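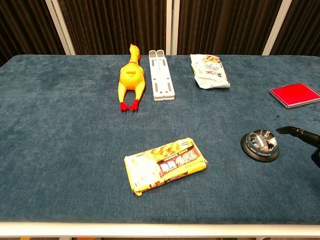

A rubber chicken on a cloth-covered table.

Which trade should you pick first in Skisia?

Skisia gives you a choice of six trades about an hour in, once you reach the harbour office at Sayce. The game doesn't say much about any of them. You get a name, a small drawing and one line of text, and after that you are stuck with your pick until the second island opens.

I have now played the opening with all six. None of them will ruin your game, but some make the first few evenings a good deal slower than they need to be.

Carter – Carries heavier loads at walking speed

Carter is the safe pick. Your bag fills up quickly in the early game, and the Carter gets 30 extra slots from the start. You can clear a whole mine level in one visit and sell the lot in the morning, when the Sayce market pays best. The downside is that the later Carter skills are dull. Most of them just add more slots.

Netter – Catches fish without a rod

Netter looks weak on paper and is the one I would choose for a second run. Nets work while you are off doing something else, so you can set them at dawn, go up the hill and come back to a full catch. They do tear in storms, and mending them costs rope, so keep a bundle at home.

Glazier – Makes bottles, lamps and windows

Leave this one until later. Glass sells well, but you need a kiln, and the kiln costs 3,424 coins. My Glazier spent most of the first season picking berries to pay for it. Once it was built the money came in fast, but by then my Carter save had already bought the bigger boat.

Warden – Animals will not attack first

Good for anyone who wants to explore. The wolves north of Vandau are the main thing keeping new players out of the forest, and a Warden can walk straight past them. It does nothing for your income, so expect a small house for a long time.

Scribe – Sells maps and letters

The Scribe gets the best conversations in the game, and several people in Vandau will only talk freely to one. Maps sell for 80 coins each, but only once per area, so the money dries up.

Tinker – Repairs tools for free

Tinker is fine. Repairs are cheap anyway, and by midsummer you will have better tools that rarely break.

Sostetti, the studio behind Skisia, changed the Netter and the Scribe in the April update, so older guides may rate both lower than they deserve. Trades can be swapped at the second island for a fee, and you keep half the skill points you have earned. If you plan to swap, start as a Carter and save your points for the Netter.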